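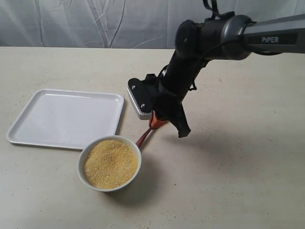 # Dry goods, a tray and one spoon

I moved all our grain out of bags and into jars this month, and it took most of an afternoon. I'm writing down how it went because I had to look up half of it and will forget again by next October.

The trouble started in the pantry. We buy cornmeal and millet from the bulk bins at Widgate, and they come home in thin paper bags with the tops folded over. The bags go on the second shelf. Then something gets pushed in front of them, and the fold comes open, and by the end of summer there's a yellow drift along the back of the shelf. I'd been wiping it up and putting the bags back, which did nothing about the bags.

So I bought a set of 32-ounce jars with wide mouths. I had been using narrow ones for rice and they need a funnel. A wide jar doesn't, at least if you go slowly.

## Setting up

I put everything on the big pale table, where yellow crumbs are easy enough to see. The kitchen counter is speckled and you can lose a tablespoon of millet on it and find it with your sleeve two days later.

What I used:

- a white plastic tray with a low rim
- a small round white bowl
- a wooden spoon
- the kitchen scale
- masking tape and a marker for labels

The tray came from Clelletti, the restaurant supply place in Prikadby. They sell them for holding cut vegetables or whatever else a restaurant kitchen has a lot of. Mine has done duty under seed pots, under a leaking bottle of dish soap, and for drying figs one year when we had figs. It goes in the dishwasher and comes out the same shape, and I've melted two others that didn't.

The bowl is the one I use for salt when I'm making pickles. It's small, so I had to refill it a lot. I tried a bigger mixing bowl first and went back. With a big bowl you end up lifting more than you want to pour, and the grain comes over the side in one go.

## Weighing

I weighed each bag before emptying it. The cornmeal was 937 grams, which surprised me, as I'd have guessed half that. The millet was 283 grams. I also found a bag of MacLeish cornmeal at the very back, unopened, from before we started buying bulk. It had been there long enough that I smelled it before doing anything else. Cornmeal that has gone off smells a bit like old crayons. It smelled fine, so it went into its own jar with its own label.

I don't mix old and new. I used to top up the jar and shake it, and then I could never tell how old the bottom was. The old jar goes in front, and when it's empty it gets washed and dried and refilled.

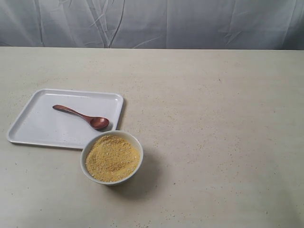

Spilling is mostly a matter of speed. I filled the bowl, tipped it into the jar with a sheet of paper underneath, and whatever landed on the paper went back into the bowl. What landed past the paper was lost. I swept it up at the end with the side of my hand and it came to less than a spoonful, so I'm not going to change the method over that.

Coarse grain is better behaved than flour. It rolls, though. A single grain can go the whole length of a table if it gets a push, and then it's under the toaster. Flour at least stays where it falls. If I were doing flour too I'd do it on a different day and wear something I didn't care about.

A few notes on the jars themselves:

1. Wash them the night before. I left mine upside down on a towel, and one still had water in the threads in the morning.
2. Don't fill to the top. I leave an inch so a measuring cup can go in.
3. Write the month on the tape as well as the name. Millet and cornmeal don't look alike up close, but they do from across a dim pantry.
4. Put the tape on the lid and the side both. Lids get swapped.

The whole thing took 40 minutes of real work once the jars were dry. The rest of the afternoon was cleaning the shelf, which needed a scraper in one corner where honey had been.

## The spoon

I usually keep metal spoons for dry goods, but I used the wooden one this time. It's a reddish-brown spoon with a long thin handle, and the long handle turned out to be the useful part. You can get down to the bottom of a jar with it and level the grain off without putting your hand in.

I rested it on the tray between jars. If I put a spoon down on the table I pick up crumbs on the back of it, and then those go into the next jar. That hardly matters when it's cornmeal going into cornmeal. It matters more when the next jar is rice.

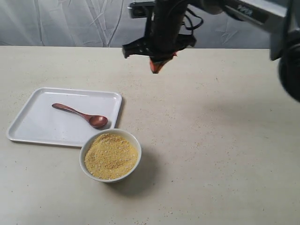
*The wooden spoon lying in the tray.*

Wooden spoons want a bit of looking after. I wash mine by hand, stand it in the rack with the bowl end up, and oil it when the color starts to look gray. Any food-safe mineral oil will do. Rub it in, leave it overnight, wipe off what's left. I did the salad servers at the same time, as I had the rag out. Don't use olive oil. It goes sticky and then it smells.

## What we're eating now

Having weighed everything, I know we have more cornmeal than two people need. We've had polenta twice, once soft with mushrooms and once cold and sliced and fried the next morning, which I prefer. I made a skillet cornbread that was too dry. I'd cut the buttermilk back to use up what was in the carton, and it needed all of it.

Millet I toast in a dry pan until it smells nutty, then cook in twice its volume of water with the lid on. It's good under anything with a lot of sauce. It's dull by itself, and leftovers dry out by the second day, so I make small amounts. I've also put a handful of it raw into bread dough. It adds a crunch, and some people at our table liked that more than others did.

The shelf has stayed clean so far. I have four jars left over and the lentils are still in their bags, on the floor of the pantry, behind the potatoes. Those are next, along with the split peas, once I've been back to Clelletti to see if they have a second tray.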